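Campus Wiki > Clubs and Competitions > Robotics > Vitutik Sorting Challenge

7 min read

We use cookies to remember your reading preferences. Accept | Manage settings

Vitutik Sorting Challenge

The Vitutik Sorting Challenge (most of us just say "the Vitutik") is a student robotics competition held every November in Punddale, and I've been in it long enough that the other editors asked me to write this page. So it's going to sound like me, sorry in advance! If you want the dry version, the rulebook is in the club drive.

Teams bring a robot arm, or borrow one from the pool, and have it pick up ordinary objects from a table and put them where they belong. That's the whole contest. It sounds easy until you watch a very expensive elbow push a marker off the edge of a table for the ninth time.

Origins

The contest grew out of an end-of-term project in the automation elective at Cordero, the technical college on the hill. Students had to automate one chore from the workshop, and almost everyone picked cleaning up (we are not a tidy bunch). The projects were fun to watch, people started bringing friends, and after a couple of years the club took it over and gave it a name. Vitutik was the label on the parts cabinet everybody was trying to fill. I've heard at least two other stories about the name, but I was there for the cabinet.

The first rulebook fit on one side of a page. The present one came out on 19/08/2021 and is a good deal longer, mostly thanks to arguments over what counts as "in the bin." (More than half of the object past the rim. Please don't email me about it.)

Format

Each team gets a run of 300 seconds. The clock starts when the judge lifts a hand off the table, and from then on no team member may touch the arm, the objects or the keyboard. You can talk to the robot if you like. Plenty of people do, and I've been known to beg.

There's a top score of 300 points per run, which has nothing to do with the seconds, and yes, new teams mix the two up constantly. You get points for lifting an object clear of the surface, more for setting it down in the right place, and a small bonus for putting the arm back in its rest position before time is called. Dropping something costs you. Dropping something on the floor costs you a lot, and then you also have to crawl under the table for it.

To reach the final you need 200 points from your best qualifying run. My first team missed it by one pencil, and I still think about that pencil.

Divisions

The Bench division is for first-year students and high school guests. Objects are laid out in marked spots, so a team can get pretty far with fixed positions and some patience. I love judging this one, the cheering is out of this world.

The Open division is where the layout changes between runs. A program that remembers where things were last time is no use here, so teams either write vision code or train a policy from demonstrations, driving the arm by hand over and over and letting the software learn from the recordings. The second approach has become really popular with us. It's also how I spent most of one summer, and I came out of it with a sore wrist and a very good playlist.

Equipment

Anything with a two-finger gripper is allowed, store-bought or homemade. The club's pool arms came from Trireo, a small local supplier that gives us a discount on returned units, and a borrowed arm has to go back with the same fingers it left with. Custom fingertips are fine as long as they come off. People have tried foam, rubber bands and the thumb of a dishwashing glove, and for my money a plain textured pad still beats all of them on slick plastic.

Practice happens in room 307, which is long, badly heated and smells like solder. I miss it already and I haven't even graduated.

Objects

The object list goes out a few weeks ahead, and the judges pick from it on the day. Regulars are markers, sponges, small boxes, cable ties in a bundle and hand tools. And then there's tape, which deserves its own section.

The tape problem

Rolls of tape are my favorite thing on the list and most teams' least favorite. You can grab one across the outside, if your gripper opens wide enough. You can put one finger through the hole and pinch the wall of the ring, which takes nice careful positioning. Or you can come in too fast, tip the thing over and watch it roll away, a method we have all researched in depth. 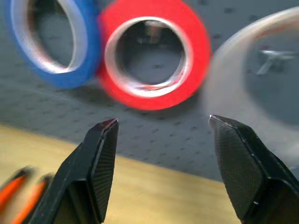

Colored tape is kind to a camera. A red or blue ring on a gray background is about as friendly a target as you could ask for, and teams that train on those get confident really fast. Clear tape is the mean one! The background shows straight through it, so the software gets a pale, hazy arc to work with and has to guess at the rest. My advice is to mix clear rolls into your practice sessions right from the start, and to put rolls close together too, overlapping from the camera's point of view, so the arm learns which edge belongs to which roll.

Blur matters as well. If your camera rides on the wrist, quick moves smear everything except the fingers, and a policy can end up making its decision on a red smudge. We slowed our approach down over the last hand's width and our drops went way down. It cost us time on every pick, and I'd make the same trade again.

Lighting is the other thing to play with. Try your runs with the blinds open and then with them shut, and if the arm only works one way, go record some more.

Joining

New members can come to any open practice in the fall term, no experience needed. Bring a laptop if you have one. If you have spare rolls of tape at home, half-used ones especially, bring those too and drop them in the box by the door.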